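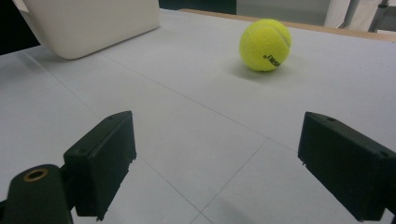
August, 7:40 a.m.

Opened the log on gripper 2 before switching anything on. Yesterday's last entry says the fingers close unevenly, left ahead of right, and that the jaw reading does not return to zero after a long run. I wrote that entry and left it without a cause, so the morning went to finding one.

Started with the zero. Closed the fingers on nothing, held them, read the encoder, opened fully, repeated. The closed value crept in the same direction each time. A bad encoder would scatter. A creep in one direction says something is moving on its shaft, and on this model the usual candidate is the pinion clamp. Took off the rear cover (four small screws, one of them already damaged by the wrong driver, probably mine) and put a paint mark across clamp and shaft. After ten hard closings the two halves of the mark no longer met.

Cleaned shaft and bore with alcohol, let them dry, refitted the clamp with a new screw and a drop of medium threadlocker. The Saragih sheet gives a torque for the old aluminum clamp and says nothing on the printed one we use. I went lower than the sheet and wrote the value on the inside of the cover.

The uneven closing was a separate fault. The left rack had grit packed at the end of its travel, a gray paste of old grease and felt dust. Brushed it out, wiped the rail, put back a very thin film of dry lubricant. The previous grease was the wrong choice near tennis balls and I have taken the tube out of the drawer. Checked both racks for worn teeth with the loupe. The third tooth on the left is rounded on one flank, still usable. Ordered a pair from Trunthorpe anyway — they cut them to the same drawing and the lead time is long.

Finger screws next. All snug. The front inner edges of the fingers are chipped, which does not matter for a ball but will matter for the thin parts Cullow wants tried next month. I have a spare pair printed in the same black material and will change them then, with a new jaw calibration, so as not to do the calibration twice.

11:15. Reassembled. Zero set with the fingers closed, then full open, then zero again. No creep over 82 cycles. Moved on to the ball, which is a forgiving object and a good one for this, as it gives a little and shows at once whether the two sides arrive together. Approach from above, close until both faces bear, hold, read, release, turn the ball so the seam lies differently, go again.

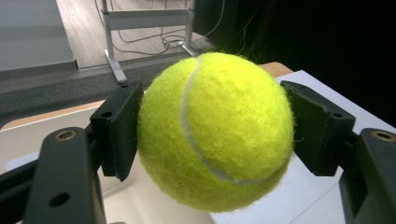 Farah Chin read through the numbers at lunch and said a ball would hide half a millimeter of error between the sides, because the felt takes it up, and that she would not sign off the zero until it had been repeated on something rigid. She also wanted the paint mark left in place so the next person could check the clamp without instruments. Both fair. The mark stays. I turned up a short steel gauge bar in the Grestley cabinet and ran the same routine on that.

Bar results, 3 p.m.: left and right contact within one encoder step of each other, closed value unchanged at the end. Total count since reassembly is 297, ball and bar together. Motor housing barely warm to the hand.

Still open:
Damaged cover screw, replace.
Strain relief on the encoder cable is too short and pulls when the fingers are wide open. Needs a longer loop, or the clip moved back one hole.
Gripper 3 has the same clamp and the same grease. Paint mark on it tomorrow before first use.
Ask Cullow for the part thickness. Second request.

Tools back in the tray except the loupe, left on the bench for the morning.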